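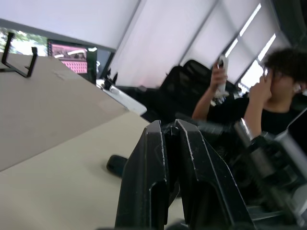

Figure 4. The desk with the black wire stand near its corner. A monitor stands beyond the desk edge.

The second part of the study concerns the arrangement of small objects around a circuit board during fastening work. In the earlier section we have treated the lighting and the height of the table, and these were kept the same here. All trials were made at the Skillden workshop in Nonham, in the room which is normally used for the assembly classes. The surfaces were chosen pale because the boards are small and their colour is then easier to find by eye.

We distinguish between the near zone, where the fastening is done, and the far zone, where objects wait until they are needed. This distinction is taken over from the Kullmont bench plan, with one change. In the original plan the two zones are drawn on a single surface, and the border between them is a painted line. We have used two separate surfaces which meet along a seam. The seam can be seen from a normal working position and it does not wear off when the table is cleaned, as the painted line did in our pilot trials.

The near zone should contain only what belongs to the current operation. In our case this was the circuit board, the small black upright part and the tool. We first placed the black part to the right of the board, as the plan of Cárdenas proposes. This position was given up after nine trials, as the part came too close to the path of the tool. It was then moved to the left side and a little behind the board, where it stayed for the rest of the study. The far zone received all other objects, put in a row at the back and never in two rows. A clear plastic cup with a ball in it was always the leftmost object. It has no use in the fastening itself, but it made a good reference mark when the layout was compared from one trial to the next.

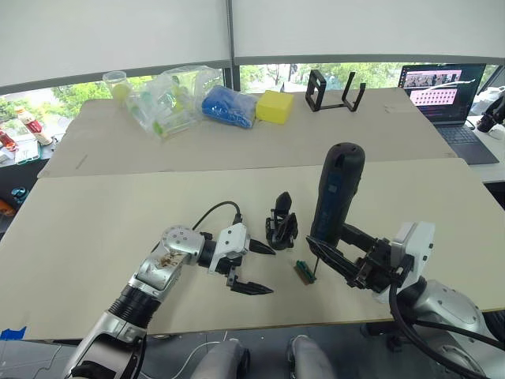

4.2 Position of the tool above the board

A driver which stands almost upright takes very little room on the table, but it hides a part of the board from the side where its body is. The inclined driver opens the view and takes more room. We were interested to know how much clear surface is necessary for both cases, and whether the upright part behind the board must be moved away when the angle is changed.

For this purpose a free area with a side of 300 mm was kept around the board. Nothing was allowed inside this area except the objects named in the previous section. The observer, Jovita Arellano, noted after every trial if an object had been touched without intention, and which one. She noted also the cases where the board had turned on the table, even slightly, since a turned board changes the angle at which the bit meets the screw head. 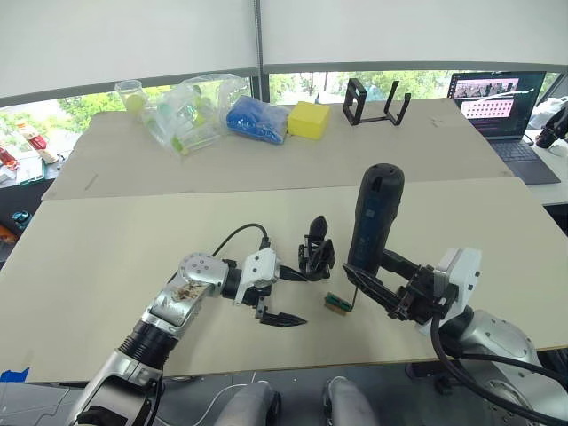 We made 48 trials with the tool almost upright and 48 trials with the tool inclined. The order was mixed, so that a growing familiarity with the layout would not favour one of the positions. Between the trials the board was put back to its marked place and the far row was checked against a printed plan. When an object in the row had moved by more than its own width, the row was arranged again from the left end.

The unintended contacts were few in both positions. In the upright position they concerned mostly the board. In the inclined position it was more often the black part which was touched – this agrees with what was observed in the pilot trials. The cables were a separate difficulty. A cable that lies over the near zone can push a light board out of place, and we therefore recommend to lead it down at the side of the table and to keep it away from the front edge also. This recommendation is missing in the Kullmont plan, which was written for benches with the supply from above. 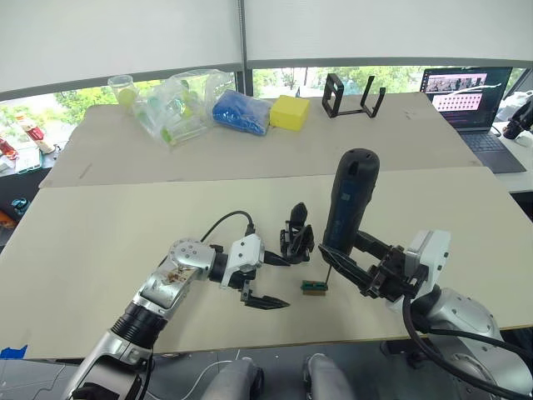
Figure 5. Near zone with the tool held nearly upright. The bit points at the small green circuit board, and the upright black part stands just behind it and to the left.

The distance between the board and the black part was not varied in a systematic way. From the notes it appears that a smaller distance is acceptable for the upright tool, but the notes are too few to give a value. We would also expect that a heavier board, or one fixed in a holder, gives less turning than was observed here. Both points are left for the next series, for which the same two surfaces will be used.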